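Open Day Safety Walk-Round: Kitchen Demonstration, Hand-Held Gripper
Malthorpe House, April. Checked by Rhonda Turcotte before the 3 o'clock group

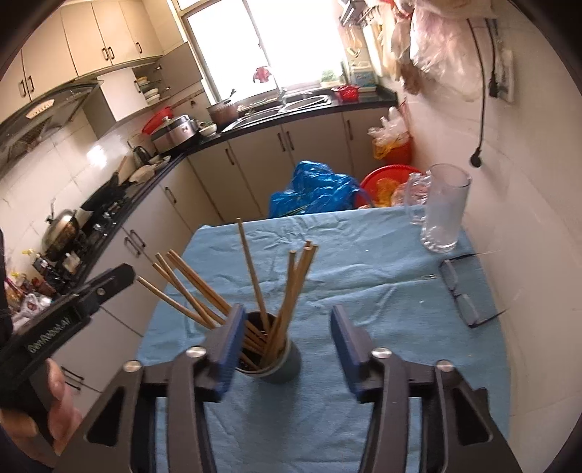 Kitchen table, gripper open at the chopstick cup.

Thank you all for being so welcoming, and for putting up with me and my clipboard on such a busy day! I've written more than the boxes allow, as usual, so please read the comments as well as the ticks.

1. Gripper, general condition: OK
Blue rubber pads on both fingers, and screw heads present on the black frame. Do give the screws a gentle try with the driver between groups all the same.

2. Handle and trigger: OK
Whoever is holding it should keep their fingers wrapped round the handle and let go of the trigger before passing it over to a visitor. Children are welcome to have a turn (they'll be the keenest of anybody, I expect) with a grown-up beside them.

3. Table covering: ACTION
The light-blue cloth is wrinkled. Please smooth it out and clip it down at the corners, as a cup can catch on a fold very easily.

4. Items on the table: ACTION
Two glass vessels with handles, one of them a beer mug, are standing to the right of the cup. Lovely things, but I'd like them moved to the counter before anyone new has a go. The folded glasses want a safer home too, so would their owner kindly claim them from the Lencombe desk?

5. Chopsticks: OK with a comment
They fan out a fair way and one stands up taller than the rest. Visitors should watch from the side and keep their faces well back, little ones especially.

6. Floor behind the table: ACTION
Blue plastic bag and red basin to be tucked away, please. People do step backwards when they are enjoying themselves.

7. Stove and kettle: COMMENT
Stove off and kettle unplugged at the wall for the whole of the demonstration, and the lid left on the wok.

8. Hanging cord, back wall: ACTION
The black cord coming down over the tiles should be coiled and tied up out of reach.

9. Visitor numbers: OK
Limit is 15 in the kitchen at once. We had 58 names on the Wekel sign-up sheet, so the Vainio team will be sending people through in turns.

Any worries, ring me on extension 986. I'll look in again once the actions are done.

R. Turcotte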